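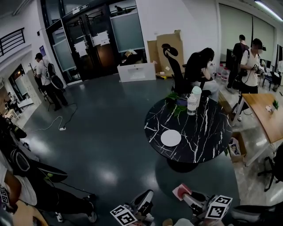
Hall, morning session. Right gripper holding the pinkish-red object, round table ahead with the plate on it.

September 24, 2025
Notebook: handheld gripper pair no. 2, setup and upkeep

Really good day on the pair! The right-hand gripper had been closing a touch late since the last strip-down and I think I've finally found why. The drive pin had worn a tiny flat on one side, so the first bit of trigger travel was doing nothing at all. Swapped the pin, put a smear of the Grandier grease on the slide (a smear, please, I spent ages wiping out what was in there before) and the slack has gone. It feels like a different tool.

Numbers for the log. Right gripper had 1462 open-close cycles on the old pin when I took it out. We had the pin down for a change at 2000, which is clearly too generous, so I've changed the sheet to 1000 for both hands until we know more. Left pin looked fine under the loupe but I swapped it anyway so the two counts start together.

Markers next. Washed the panels with plain water and a soft cloth, no spirit, it lifts the black. One corner of the white block on the right gripper had started to peel and I could get a fingernail under it. Pressed it back with a new strip of tape and left it under a weight over lunch. If it lifts again, print a fresh one and don't bother gluing, because then the whole block needs its position measured again and that eats an afternoon.

Cable connectors: the Hirose ones are lovely but they do want to be pushed until they click. Left one was sitting half home. I put a dot of white paint on plug and socket so you can see at a glance whether they line up.

Check after reassembly, same as always:
Open fully, close on nothing, look at the gap between fingertips.
Close on the block, lift, hold, turn the wrist both ways.
Set it down on the plate, let go slowly, watch for fingers sticking.
Swap hands and do it all again.

Nanami Sasaki ran the same check after me and got a clean release every time with the right hand, one sticky one with the left. We think that's the finger pad, it has gone shiny near the tip. Roughed it up with fine paper and it behaved for the rest of the afternoon. I'd still like new pads on both before the Grerkano sessions start, so I've put in the order.

Still to do: tape down the cables on the floor, find the small hex key (again), copy the March offsets into the new sheet so we can compare. Old pin is in the labelled bag in the top drawer, have a look at that flat, it's a beauty.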